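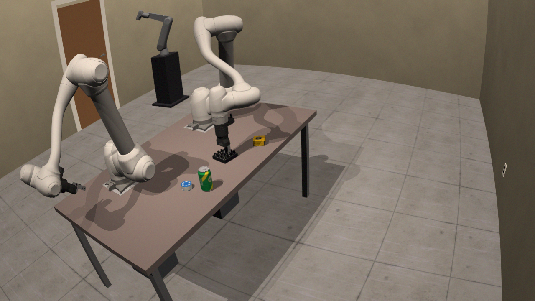 Keep the Bad Takes

Piret Kalniņš

Every group that gathers demonstrations for a robot has a rule about what to throw away. The rule is usually short and usually old. Ours at Drasville was written in one line at the top of a shared document: delete anything that did not finish. For most of a year I followed it without thinking much about it, and I now believe it was the most expensive line we ever wrote.

Let me say what the work is like, for readers who only see the finished policy. Someone sits down, takes hold of the controls, and makes two arms do a small job on a table. Then the objects get moved and the person does it again. In our case nearly all of it happens in simulation, so a reset takes a key press and the soda can never gets dented. A good operator can produce a clean take in less than a minute once warmed up. A tired one takes longer and produces more of what the document told us to delete.

In September we closed out a set we called Vena. The target was 1000 finished demonstrations. To get them we recorded 2212 takes. I know the second number only by luck, because the recorder had kept a log of every start and stop, even for takes whose contents had been erased. That left 1212 recordings gone, more than we kept. Every one of them was a person's time.

What was in them? I can answer only from memory and from talking to the people who sat in the chair. Some were junk in any sense. The operator sneezed, or the session was started by mistake, or the physics did something silly and a block ended up under the floor. I don't miss those. But many were attempts that went fine for most of their length and then went wrong near the end. The gripper came down a little off center. The operator noticed, backed up, tried again, ran out of time. Under the rule, the noticing and the backing up went into the trash along with the failure.

The trained model then did just what you would expect from a student who had been shown only perfect work. When things went as planned it was smooth. When the gripper landed slightly wrong, it had nothing to draw on. It pressed on, or it hovered. We had taught it one way through the task and left out everything a person does when that way closes.

I think the mistake comes from treating a demonstration as a product. If it's a product, then of course a defective one gets pulled off the line. But a demonstration is closer to a record of somebody making decisions, and the decisions made in trouble are the ones that are hard to get any other way. You can't easily ask an operator to fake being in trouble. We tried. The faked recoveries all look alike, with a neat little mistake followed by a neat little fix.

The tabletop matters here too. We don't clear it down to the one thing being handled, and I would argue against anyone who wanted to.
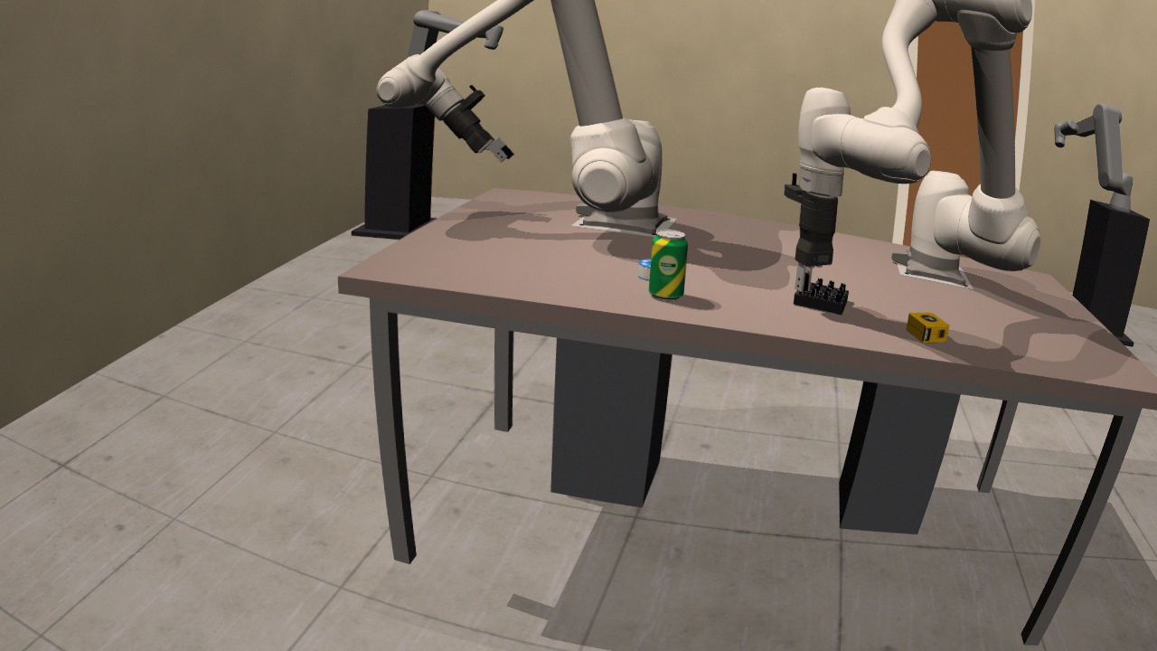
The Vena table, with the pegs, the can and the yellow piece all left in place.

Extra objects change how an operator moves. People swing wider, come down more steeply, hesitate. A purist will say that this adds noise, and that a learning system should first be given the simplest version of the job. I held that view myself. Then I watched a policy trained on a bare table meet its first stray can, and I stopped holding it. The same argument applies to failed takes. Both are parts of the job that we remove to make our numbers look better, and both come back later when it costs more to deal with them.

There are serious objections, and I don't want to wave them off.

The first is that a learning system copies what it is given. Feed it failures and it may learn to fail. This is true if you pour everything into one bucket. It's much less true if the takes are labeled. My colleague Suominen, who disagrees with me on most things, put it well: the trouble with our bad takes was never that they were bad, it was that we had no idea which part of them was bad. A take can have forty good seconds and five poor ones. Mark where it turns and you can train on the good stretch and on the recovery, and leave the rest out.

The second objection is cost. Labeling is slow and dull. After Vena we ran a smaller set, Zidetti, with the delete rule suspended. We ended up with 1126 takes, of which 282 did not finish. I marked a good share of those 282 myself, over several long afternoons, and I wouldn't call it pleasant work. I disagreed with my own marks when I came back to them after lunch. Still, set that against sitting an operator down to record the same number of takes again, and hoping that the right kinds of trouble turn up.

The third objection is the one I find hardest. Operators don't like having their failures kept. When the rule was in force, a fumbled take disappeared and no one ever looked at it. Now someone does. One of our operators asked me directly if the unfinished takes would be counted against her, and I should have had an answer ready before she needed to ask. We have since stripped operator names from the files before they reach whoever is labeling. I'm not sure that is enough in a small team, where you can often recognize a person by the way they bring the left arm in.

There is a practical point buried in that. Once people believed the takes wouldn't be held against them, they stopped bailing out early. Under the old rule, an operator who sensed that a take was going bad would quit and restart, which was sensible, as that take was dead anyway. Under the new one they played it through, and quite a few of those takes finished after all.

I am not asking anyone to keep everything forever. Throw out the sneezes and the blocks under the floor. Storage isn't free and neither is attention. But the default should run the other way from how it does in most places I know of. Keep the take unless someone can say in a few words why it is useless, and write those few words down where the next person will find them. "Did not finish" should no longer be accepted as one of the reasons.

Our shared document still has the old line at the top. It has been struck through, with the date of the change beside it, and I asked that it be left there for new people to read.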